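Faith and Congregation Board > Sunday Life > Praying out loud for specific things

sindine_pew
Posts: 200
I want to ask something which I have been thinking about since February. In my country we pray from the book. The prayers are written, everybody knows them, and you say your private requests in your heart. Three years ago I moved to Wilton and I joined a congregation where people stand up in the meeting and ask God for very exact things. A better job. A buyer for the house before summer. One man prayed for his knee, and he said which knee.

At first I was embarrassed for them. Now I am not so sure. Maybe I am embarrassed for me, that I can't do it. I would like to know how it is in your churches and if you think there is a limit to what a person should ask for in front of others.
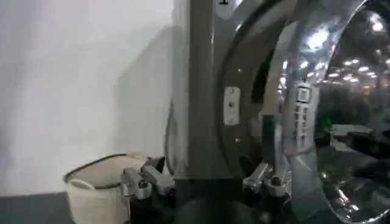 My wife grew up with this way and she finds it natural. She says if you can tell a neighbor about your knee you can tell God with the neighbor listening. I told her that with the neighbor I am not also asking for a miracle. We did not agree, but it was a friendly talk and it went on until 3 in the morning.

lockwood_alto
Posts: 912
Ours has a time for it, after the second hymn. I like it very much. You learn who is sick and who is worried, and on the way out you know what to say to them. Before we had it, I sat behind the same family for years and knew only their coats.

The limit for me is when the prayer is really a message for somebody in the room. "Lord, help those who did not come to clean the hall." I have heard this one with my own ears.

jonix
Posts: 15
I disagree with the whole practice, sorry. Matthew 6 is quite clear: go into your room and close the door. I don't see how people can read this passage and then get up in front of a full church.

lockwood_alto
Posts: 912
jonix, by that reading we should not pray together at all, and Acts is full of people doing it. I think Matthew 6 is about showing off. A shy woman who asks for help for her son is not showing off.

jonix
Posts: 15
She is not. But the next person is, and after him another one, and in the end you have a competition of who suffers most. I left a congregation for this reason, so I admit that I am not neutral.

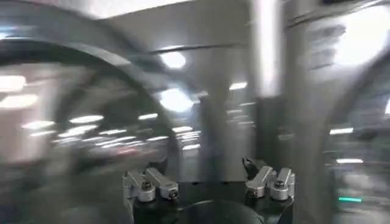
Is it wrong to pray for small material things, like money for rent?
The Lord's Prayer asks for daily bread, so most Christian traditions accept it and leave the rest to the conscience of the person.

I copied those two lines from the leaflet that our parish gives to new members. I agree with the bread. I don't think the bread includes a buyer for the house before summer.

sindine_pew
Posts: 200
Thank you both. jonix, what you say about the competition I have seen a little, but only a little. Mostly people are short and a bit nervous.

What troubles me more is the other side. When the house was sold, the family stood up and gave thanks, and everybody was happy. The man with the knee had to have the operation anyway. He did not stand up again. I kept thinking about him during the sermon. Did we promise him something when we all said amen?

lockwood_alto
Posts: 912
That is the better question, I think. In our church we try to go back to the old requests and not only the new ones. It does not solve it. But at least a person doesn't feel that he failed the exam.

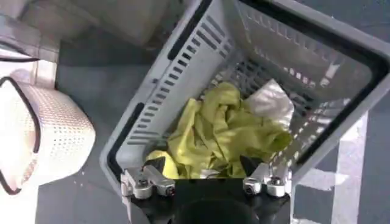

MORE IN: PRAYER AND WORSHIP

wilton_road
Posts: 3
New here, I hope it is fine to answer. I am from a silent tradition, we sit for an hour and sometimes not one word is spoken. I visited my cousin's church, where they pray as you describe, and I cried, which I did not expect. I don't want to change to it. But I understood that I use the silence sometimes for hiding.

jonix
Posts: 15
Welcome. I could say the opposite, that some people use the talking for hiding. But your point is fair and I will think about it.

sindine_pew
Posts: 200
An update. At the evening meeting I tried it. I asked for patience with my father, who is ill and far away, and it was two sentences. My English became terrible in the middle and I forgot the word for "stubborn." Afterwards the man with the knee came and shook my hand, and he told me that his father was the same.

I still prefer the book for the morning. Does anybody here use written prayers and free prayers together in one service? I would like to see the order, if you can post it.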